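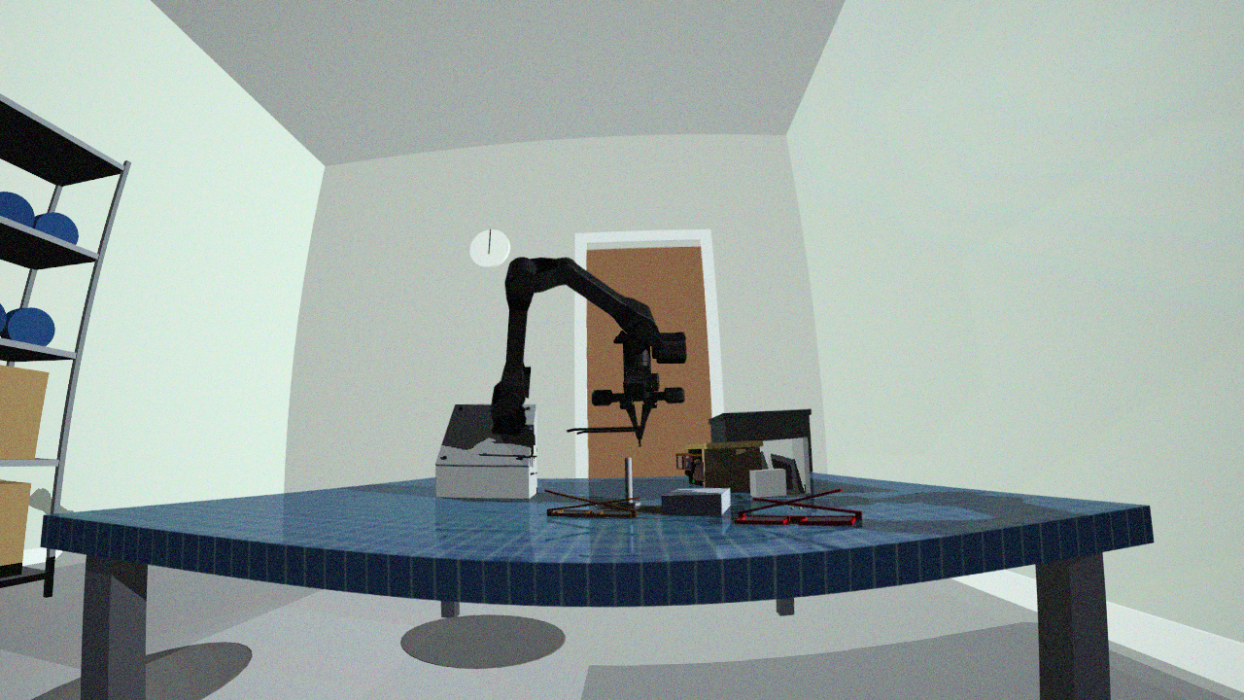
Duvau Manipulation Group
Minutes of the simulation subgroup meeting, 11/14/21
Room: Haugland, upstairs

The meeting got going a little late while we found a working cable for the projector, and thank you to everyone who shuffled chairs in the meantime. The minutes from last time were accepted with one fix: the Aselano scenes are loaded by name now, so the old numbering should be dropped from the wiki.

1. Results from the randomized tabletop runs

Most of our time went here, and it was a happy discussion on the whole. The set is complete at 2000 simulated episodes, all with the black arm on its pedestal and the blue tiled table, with the upright gray cylinder as the target. As a reminder for those who missed the spring, the method is to train the grasp policy only on rendered scenes, shifting the layout of the table a bit every episode, and to add the correction step whenever the fingertips come close to the target. Of the 2000, 1890 ended in a clean lift. Everyone was pleased, and it was said more than once that the correction step seems to be earning its keep.

There was a long and friendly back and forth over the episodes that failed. The feeling in the room was that the red X-shaped frames are behind a good share of them, especially the one lying around the base of the cylinder, where the fingers have to come down between thin rods. One member thought the policy treats the rods as part of the target. Another thought it is simply a matter of the approach angle, and that we should look at the wrist before blaming perception. We didn't settle it. Agreed to sort the failures by contact type before anybody retrains anything.

The glossy tiles came up again (they always do!). The worry is that the shine and the grout lines give the network something to lean on that won't be there on a real bench. A run with a plain matte tabletop was proposed and everybody liked the idea. The same question was raised about the glass-like panel at the back of the table, and we'll leave it in for now so that only one thing changes at a time.

2. Room background

Short item. Somebody asked whether we still need the door, the wall clock and the shelving in the scene when the arm never goes near them. They cost a bit of render time, but the earlier tests without a furnished room did worse under new camera positions, so they stay. We may try moving the shelves.

3. Comparison with the Villier baseline

The baseline has been run with 6 seeds and ours with 7, and it was pointed out, quite fairly, that this will look odd in a table. One more baseline seed to be started this week. The draft figure was passed around and people asked for larger axis labels and for the shaded band to be explained in the caption.

4. Write-up

The methods section is in decent shape. The results section still describes the old reward and needs a proper rewrite, not just patching. We'd like a full draft that the whole group can read by March, and there was general relief at having that much room.

Actions
Sort failed episodes by contact type: grasping people
Matte tabletop run, everything else unchanged: simulation people
Extra Villier seed: whoever has the queue free first
Bigger labels and new caption: figure authors
Wiki cleanup for scene names: still open, please speak up

Any other business
The shared drive is nearly full again. Please clear out old renders, and ask on the list before deleting a folder you didn't make.

Next meeting same room, time to be sent around by email.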